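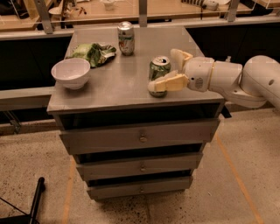
## June, morning

I woke up at 6 and could not sleep again, so I made tea and decided to finally do the gray cabinet. I have promised it to myself for so long that I am a little ashamed to write the word "finally" one more time in this diary. It stands in the middle of the floor now, because I pulled it away from the wall last night to sweep behind it, and then I was too tired to push it back. One walks around it like around a cow.

What I want is simple. The top should be free when I go to bed. Everything that lies there should go into a drawer, into the kitchen or out of the house. My mother had a similar piece of furniture in the hall, and on it there was always one dish for keys and nothing else. As a child I thought this was the natural condition of furniture. Now I know she did it every evening with her own hands.

The white bowl I will keep. Ivan Bondarchuk gave it to me when he moved to a smaller apartment, together with a lamp that I have never liked and a very good bread knife. The bowl is plain and it is deep enough for soup, and I use it for soup, for rice, for apples and sometimes for screws. I wrote a rule for myself: no more screws in the bowl. They can live in the small tin in the drawer.

The cans are my weakness. I drink one in the afternoon when the work becomes slow, I put it down on the metal, and then I take another one the next day and the first one is still standing there. The green one has its tab open already. The silver one with the little bit of green and red on it was Hollis's, I believe. He prefers the other taste, and he says that mine is like drinking a candle.

And then the crumpled green thing at the back, which I have looked at for days without taking any responsibility for it. It is pale in some places and dark in others, and from my chair it could be half of a salad. I say to myself each time "I will take it when I go to the kitchen," and then I go to the kitchen with both hands full.

## The drawers

I did the drawers before the top, and I think this was the right order. If I do the top first, I push everything inside and the drawers become worse than they were.

The first drawer is tall and so it has swallowed the most. I found the manual for the Wivar heater, which I sold in winter to a neighbor of Hollis. I should give him the manual too. I found also batteries which may be good or may be dead, and I have no device to test them, so I put them back. I know this is cowardly. There was a letter from the Heltance office about the change of the locks, and I read it again standing up, slowly, and understood one sentence that I had misunderstood in March. The new key opens the side door also. All spring I have been walking around the building!

In the middle one were cloths and the good scissors. I folded the cloths. I fold in three parts and Hollis folds in two, and when we share a drawer it looks like two countries.

The bottom one sticks a little. I rubbed a candle end along the sides, as Ivan taught me, and it goes better now, though it still complains in the last part. Inside I had kept wrapping paper and string. I threw away the short strings. I have a memory of my grandmother's box with a label on it, "strings too short for use," and everybody tells this about their grandmother, but mine truly had one.

## Afternoon

Hollis came up to 2 hours later than he said, with bread and with a long story about a parcel from Tirkport that was delivered to the wrong floor. I was glad for the company. He sat on the stool and gave opinions. His first opinion was that the bowl should stay on the cabinet because it "makes it look like a home." I said that a bowl belongs with bowls. He said that I talk like a customs officer.

We agreed to take the things off one after another, beginning with the cans, and to wipe after each one. This sounds too slow but I like it. With each thing that leaves you see more of the gray top, and it is a nice top, a little shiny, with the thin edge in front that stops pencils from rolling. I had forgotten that edge. I bought the cabinet partly because of it.

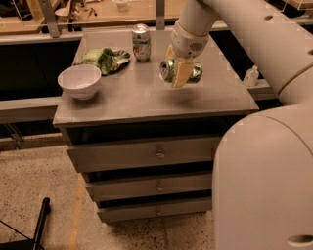

## Evening

The cans are in the bag by the door. The silver one had a dent in it, and Hollis maintains that it was sold to him like this. The bowl went to the shelf, next to the others, and I washed it first with the new Van Damme soap. It smells too strong of lemon for me, but I will finish the bottle.

The green crumpled thing I carried out myself, straight down the stairs and with no stop in the kitchen, so I could not find a reason to put it down somewhere else.

We ate the bread with cheese. Hollis wanted to put his plate on the cabinet and I looked at him, and he held it on his knees — a good friend.

Then we pushed the cabinet toward the wall again. It is heavier than it looks, also with fewer strings in it. I left a gap as wide as my hand so the broom can go in. Ivan telephoned when we were in the middle of pushing and I did not hear it. I must call him back tomorrow and ask whether he wants the lamp.

For tomorrow: soap for dishes without lemon, the heater manual to the neighbor, test the side door with the new key. The batteries I will ask about in the shop on the corner.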